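图集｜机器什么时候能替我收拾厨房？

文／伊梅尔达·纳瓦罗（Imelda Navarro）　2018年12月7日

家里的碗谁来洗，这个问题在我们家吵了很多年。我母亲那一辈人的看法是，谁先看不下去谁洗，于是总是她洗。到了我这一辈，大家都说再等等吧，等机器人来了就好了。我等到今年，洗碗机倒是买了，可是把碗从桌上端到洗碗机里的那几步路，还是得自己走。七月里我给庞布里奇（Ponbridge）的社区小报写过一篇短文，抱怨的就是这几步路，没想到收到不少来信，有人同意，有人骂我懒，还有一位读者寄来一份厚厚的清单，把她每天在厨房里弯腰、伸手、拧盖子的动作一样一样写了下来。那份清单我读了好几遍，越读越觉得，我们平时说的“收拾一下”四个字，里面装的东西实在太多了。

所以就有了这一组图。我想把“机器能不能做家务”这件大事缩小一点，小到一张桌子、几件锅碗、一瓶番茄酱，再慢慢看。文字是我写的，中间请教了几位朋友，他们的话我尽量照原样记下来，有记得不周全的地方，都算我的。

一、先说桌子

人收拾桌子的时候，眼睛和手几乎是同时动的。您走进厨房，水壶还在响，孩子在隔壁喊您，您一边答应一边就把杯子摞好了，事后问您先拿的哪一只，您多半答不上来。机器可没有这种福气，它的每一步都得有个先后：先认出这是什么，再想好从哪个方向下手，再决定捏多紧，最后才轮到放在哪里。

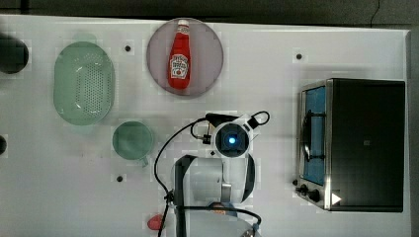
我的老朋友扬尼克·巴伊（Yannick Bailly）修了大半辈子的包装流水线，他对这件事的看法很实在。他说工厂里的机器之所以快，是因为来的东西都一个样，一样的瓶子，一样的间隔，一样的朝向，一个班下来可以过一千一百四十九箱而不用人碰一下。可是家里的桌子一天一个样子，今天盘子在左边，明天盘子底下压着一张电费单。他还补了一句，说他修过的那些机器要是搬到他太太的厨房里，头一顿早饭都撑不过去。他太太在旁边听见了，说他自己也撑不过去，我们都笑了半天。

不过扬尼克也承认，这几年变化是有的。从前要让机器换一种东西拿，得停下来重新调，他们厂里调一次要大半个下午。如今年轻人讲的是让机器自己看、自己学，虽然慢，虽然常常拿歪，方向总归是不一样了。

二、拿起来这一下

说到拿东西，我最佩服的是卖水果的人。斯基坎斯（Skikance）市场门口那一家，老板娘挑桃子从来不捏，手掌一托就知道熟了没有。我问过她诀窍，她说哪有什么诀窍，捏坏了要自己吃，吃上两百个您也就会了。这话我后来转述给索姆托楚库·奥乔（Somtochukwu Ojo）听，他教中学物理，听完很高兴，说这就是反馈嘛，比他课本上讲得清楚多了！

机器练手，常常也从水果开始，只不过用的多半是模型。塑料的好处是摔不烂，捏重了也不心疼，坏处是跟真东西到底两样。真香蕉放两天就软了，皮上起了斑，同样的力气捏下去就是一个坑。而且一样东西从哪头拿、拿起来以后哪头朝下，也关系到它最后能不能稳稳当当进锅里去。我们做这个动作不用想，机器却要一遍一遍地试。

一只黄色的塑料香蕉刚刚离开桌面，夹爪捏在靠近蒂的那一头，香蕉尖冲着薄荷绿的小锅。

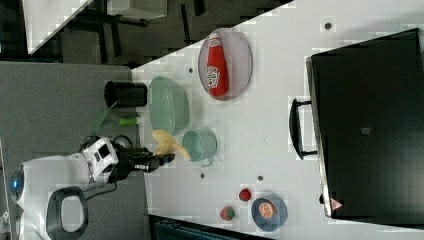 三、店里的活，和家里的活

阿什顿·梅里克（Ashton Merrick）在庞汉姆（Ponham）开一家小熟食店，店面窄，转个身都要侧着走。他对机器的指望比我具体得多。他不要它炒菜，也不要它招呼客人，他只要打烊以后有人把调料瓶归位、台面擦干净、滤盆挂回墙上，就这么几样。他算过，店里每晚收尾大约要两个钟头，加上他本人一共两个人，谁都想早点回家。有推销的人上门给他看过宣传册，册子印得很漂亮，他翻完只问了一句：地上有一片生菜叶子，它捡不捡？对方说下一代产品会考虑。

我觉得这个问题问得真好。家务也好，店里的杂活也好，难的往往在那些没写进清单的东西上。擦台面之前要先把台面腾空，腾空之前要知道哪样该洗、哪样该收、哪样明天一早还要用。阿什顿店里的学徒大概学一个月才摸到门道，其间打碎过几个碟子，也把醋和酱油放反过，现在已经可以一个人关店了。 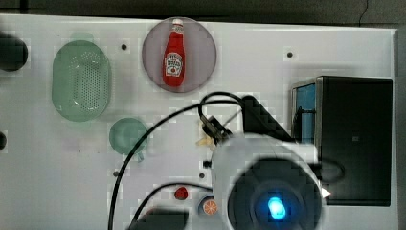 威雷姆·卡特内（Wiremu Katene）的意见跟大家又不太一样。他在养老院的厨房干活，每天要给许多胃口不同的老人备餐，他说自己并不怕机器慢，慢一点没关系，夜里没人用厨房，让它慢慢弄到天亮也行，他怕的是它弄不清什么叫“收好了”。比方说一瓶番茄酱躺在粉紫色的圆盘正中间，整瓶都在盘子里头，一点没出边，您说这算放好了还是没放好？要是任务只说“把瓶子放进盘里”，这就是满分。可是换了他来看，瓶子应该立着，进柜子，标签朝外，盘子是留给人吃饭的。他说这番话的时候手里还在削土豆，削得飞快，皮都不断。我问他那将来要不要机器帮忙，他想了想，说削土豆不用，刷大锅可以，尤其是煮过燕麦粥的那一种。

四、那么，到底行不行？

写到这里我自己也想交个底。要是问我今天能不能买一台机器回家，让它把晚饭后的厨房从头收到尾，我会说还不能，我周围也没有哪一家做到了。要是问能不能让它把一样认识的东西从这里拿到那里，在一张不太乱的桌子上，旁边有人看着，我愿意相信它可以，而且会越来越像样。这两个问题中间隔着多远，我的几位朋友估得很不一样，扬尼克说他这辈子看不到，索姆托楚库说他的学生毕业以前就能看到，阿什顿说便宜了再通知他。

我母亲今年来我这里过冬，我把这几张图给她看了。她戴上眼镜看得很仔细，然后问我，那它会不会把抹布拧干？我答应替她去打听，读者里要是有知道的，请写信到庞布里奇小报转给我，信封上写“抹布”两个字就行。

下一组图打算去钱塔拉西（Chantharasri）洗衣店，看看叠衬衫这件事。老板已经答应了，只是要我避开早上取衣服的那一阵子。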